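Flat-share helpers wanted for our autumn evening classes in Caltidville

Nikenwood is a small language and cooking school in the old part of Caltidville. From October we are looking for 4 evening assistants to help our teachers and welcome the students. Most of our students are adults who moved here for work and want to learn the language while they cook a meal together.

What you will do
Open the rooms at 5 pm and prepare the tables for the class
Buy vegetables and bread at the Moulin market, with the school's money
Help beginners to read the recipes and speak in small groups
Wash up with the students and close the building at 9.30 pm

What we ask
You speak English well enough to explain a recipe. A second language is very welcome, but you do not need a diploma. We had assistants of all ages and we were happy with all of them. Please be patient with people who speak slowly. You should be free at least two evenings in the week until the end of March.

What we offer
The pay is 935 per month before tax, for two evenings in the week and one preparation afternoon. You eat with the class. If you come from outside the town, we can offer a room in our shared flat in Istora Street for 200 per month, heating included. The flat has two rooms free, so please tell us early if you want one. The bus number 3 stops at the corner and the last one leaves at 10.15 pm.

How to apply
Write us one page about yourself and about a dish you like to cook. Please do not send certificates, we will ask for them later if we need them. Put the reference 3052 in the subject of your message. We answer everybody, but it can take about two weeks. The first meeting is at the school and lasts one hour, and after it you can stay for the evening class and eat with us. 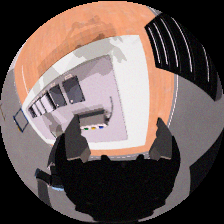
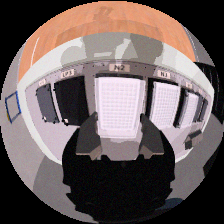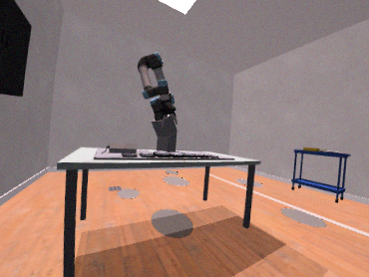
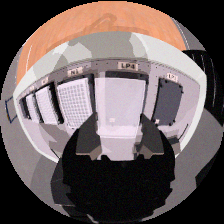 Computer-rendered views. First: white board on an orange tabletop. Third: the long table on a plank floor.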